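Foltia 761 white work board – review

Posted 2022-10-09 in Workroom & Hobby

I bought the Foltia 761 to put on top of a dark table where I sort small parts, paint pieces and do the odd bit of gluing. Black pieces used to disappear on that table, and I was tired of using the backs of old calendars. The board came from Brelwood, the hobby shop in Lelitside, and I paid full price for it. I have been using it since May.

It is a plain white rectangle with rounded corners. There are no printed grids, rulers or logos on the face. Some people will want a grid and should look elsewhere. I found the printed lines on my last mat distracting when I was trying to line things up by eye, so the blank face suits me.

Setting up is a matter of putting it down. Mine sat flat out of the wrapping and has stayed that way, though I keep it away from the window. It does slide a bit on a polished table if you lean on one end. I stuck 6 small rubber dots underneath and that fixed it. For the money I think Foltia could have put some on at the factory.

The colour is the best thing about it. Dark parts are easy to find, and you can see the gaps between them when they are set side by side. In bright daylight there is a little glare, which bothered me for the first week or so. Under a weak lamp the white goes fairly grey and small things throw shadows, but you can still work.

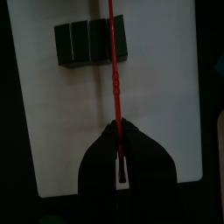

Four black blocks in a row on white, with the thin red stick in front of the last one.

Cleaning is mixed. Pencil and dust come off with a damp cloth. Water-based paint comes off if you get to it the same day. I left a spot of dark green overnight and there is still a faint mark near one corner. Glue peels away once it has set, but don't scrape at it with a blade. I did, and left two short scratches that now pick up dirt.

I would not cut on it. The label says light cutting is fine, but one pass with a craft knife left a groove, and I have gone back to my old cutting mat for that.

Storage is easy enough. It goes upright behind the bookcase. The edges have held up, apart from a small dent where I knocked it on the door frame in the first month.

I also looked at the Bednárik board, which has a raised lip all the way around. The lip would stop things rolling off, and I do lose the odd round piece over the side of mine. But it was heavier and cost more, and I didn't like resting my wrists on the edge.

Good: plain face, good contrast, stays flat
Not so good: slides on smooth tables, marks if paint is left, no use for cutting

Score: 8 out of 10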